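Lista Scooters e Motos Antigas
Assunto: Re: Serra 125 - carburador e mistura de óleo
De: Benedito Seixas
Data: 16 de setembro de 2018

Em resposta a Montserrat Ochoa, que escreveu:

> Boa tarde a todos,
> Comprei uma Serra 125 que ficou parada muitos anos num celeiro. O motor roda livre e tem compressão, mas só pega com o afogador puxado e morre quando acelero.
> Já troquei a vela e limpei o tanque. O vendedor disse que se usa mistura a 2%, mas no manual em espanhol que veio junto está 4%. Em quem acredito?
> Outra dúvida: o número do quadro termina em 1121 e o do motor em 388. É sinal de que o motor foi trocado?
> Obrigada,
> Montserrat

Montserrat,

Vou por partes.

Sobre a mistura, siga o manual. Os 2% valem para os motores posteriores, com rolamento de agulhas no pé da biela. O seu, se for mesmo da primeira série, tem bucha de bronze e precisa dos 4%. Com óleo sintético moderno há quem rode a 3%. Eu nunca tentei.

Pegar só com afogador e morrer na aceleração é mistura pobre. Antes de mexer no giclê, desmonte o carburador inteiro e limpe o canal de marcha lenta, que nesse Flurley é muito fino e entope com o resto de gasolina seca. Arame não, que alarga o furo. Use ar comprimido e um fio de náilon. Confira também a boia: as antigas racham na solda e enchem.

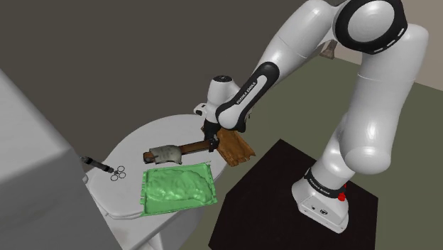

Tempo de leitura: 2 minutos

Se depois da limpeza continuar igual, procure entrada falsa de ar. Na Serra os dois lugares de sempre são a junta entre o coletor e o cilindro e o retentor do lado do magneto. Com o motor em marcha lenta, borrife um pouco de limpador de contato em volta da junta. Se a rotação mudar, achou. O retentor dá mais trabalho, tem que sacar o volante - e para isso precisa do extrator certo, rosca esquerda. Tenho um e posso emprestar, você paga só o correio.

Quanto aos números, não se preocupe. Quadro e motor tinham numeração separada e quase nunca batem. O Jacinto Ibarra tem uma que nunca foi aberta e a diferença entre os dois números é de 700 e tantos. O que você pode conferir é o prefixo: se no motor houver um T antes dos algarismos, é um bloco Truvholm de reposição. Serve igual, mas o pistão tem outra medida e convém saber disso antes de encomendar anéis.

A Oi-ling Chang fez uma lista de peças com as equivalências dos retentores. Estava nos arquivos da lista, não sei se continua lá depois da mudança de servidor. Se ninguém achar, eu escaneio a minha cópia, que está meio apagada na segunda página.

Mande o prefixo do motor e o número gravado no giclê principal quando puder.

Abraço,
Benedito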